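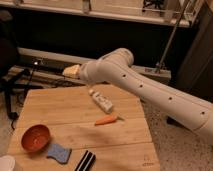 The care of a plain wooden table is a subject on which I have received more correspondence than I expected, and it seems proper to set out my own practice in full. For three years I have kept one long table for all sorting and small repair work, and in that period I have changed my routine twice. A top made of several boards, with seams running along its length, collects dust in a way that a single slab does not. Light wood also shows its history: the darker smudges and faint scuffs are the marks of ordinary use, and I have decided to leave most of them alone. A small bottle lying on its side is another matter. Any container with a cap should be stood upright before work begins and put away when it ends.

My present routine takes 45 minutes and is carried out in April and again when the heating is turned on. The table is cleared completely. The seams are brushed along their length with a dry, soft brush, and only then is the surface wiped with a cloth that has been wrung out well. I formerly reversed this order, which pressed the dust into the seams and left gray lines that took most of an afternoon to remove. Imani Villanueva, who kept the Galindo reading room before me, pointed this out in a courteous letter, and I remain grateful for it.

The sorting of small items follows. I keep eight shallow trays under the table, and each item is assigned to a tray by use and not by size. Items that cannot be assigned are placed at the back of the table, close together, and reviewed at the end of the session. Readers have asked whether a ninth tray for miscellaneous items would be simpler. I tried one for a season and found that it was full by the second week. 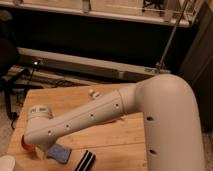
Should a work table be covered with a cloth or mat? My preference is to leave the wood bare for sorting and to use a mat only when glue or oil is involved. A permanent cover holds grit against the surface, and the grit does more harm than the work would have done.

On the matter of oil, I am less certain. Braulio Cortés recommends a thin coat every six months; Olesia Chornovol considers once a year sufficient for a table kept indoors. I have followed the second course - partly from conviction and partly from a dislike of the smell - and have no complaint to report so far. The underside should be treated at the same time as the top.

I have been asked to write next on chair legs and felt pads. Notes on both are in preparation and will be posted when the new pads have had a fair trial.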